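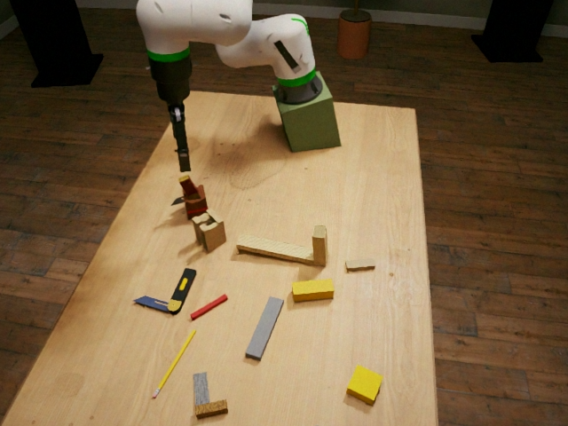 The arm over the jumble table in the simulator, with the slim fingers on.

Workbench > Robots > Grippers

A Tuesday in September, by Grigoris Petridis

I promised a few of you that I'd write up the gripper comparison properly, and then the garden happened, and my sister's move happened, and so it has taken me far longer than it should have. Sorry! The kettle's on now and I have my notes in front of me (well, most of them, one page seems to have gone off with the recycling), so let's get going.

For anyone who has wandered in from the bread posts, the question was a simple one. I wanted to know which fingers I ought to spend real money on for picking up small awkward things, and I wanted to find out in simulation before buying any. The two I had models for were the Clirkidik, which has long thin fingers, and the Stirkeneo, which is shorter and stouter with wide pads. Saeed Naseri kindly did the hard part on the Stirkeneo model, and I did the easy part, which was sitting in a chair and watching it drop things.

The table is the one I've come to think of as the jumble table. My first attempt was all neat cubes, and I'm afraid it told me nothing at all, as both grippers will pick up a neat cube all day long. So now there's a bright yellow cube left in for old times' sake, and the rest is much more like the drawer in my kitchen: a utility knife, a pencil, bits of wood stuck together at right angles, a cube with its corners notched out. Much better. I ran 50 attempts with each set of fingers, same starting layout, same controller (I'm using Pliller for the motion planning, with the speed turned well down).

The Clirkidik won, which I suppose I'd have guessed, but not by being tidy about it. It managed 44 out of its 50. Those thin fingers get down beside a thing without knocking its neighbours, and where the knife and the blue strip touch at one end that matters a great deal. It was lovely on the pencil too, and I'd been quite sure the pencil would be a disaster! Where it came unstuck was the long grey block. If it took hold even slightly off centre the block would swing round slowly, like a gate in the wind, and slide out. I have watched that happen more often than is good for me.

The Stirkeneo was steadier once it had hold of something. The grey block never budged in those wide pads, and the L-shaped plank with the little post came up nice and level. But oh dear, the crowding. Reaching for the reddish block it would nudge the notched cube nearly every time, and the flat black shard may as well have been painted on the table. I tried lowering the approach by 2 millimetres and then all it did was press its fingertips into the wood. Saeed thinks the pad shape in the model is a touch too generous, and he may well be right, so I'm not going to print a score for it until he's had another look.

A word about friction, as somebody always asks. I left it at the same value for both, and I know that's a bit unfair, as rubber pads and bare fingers are hardly the same thing. I did go back and try 7 different values on the Clirkidik one wet afternoon and the swinging block got better and then worse again, and by then it was time for tea.

I'm leaning towards ordering the thin fingers from Economou, who do them with a slightly rough face on the inside. If anyone has had a pair in their hands I would dearly like to hear how they wear, and whether the screws are as fiddly as they look in the catalogue. Next time I'll move the camera and see whether the pencil still behaves itself.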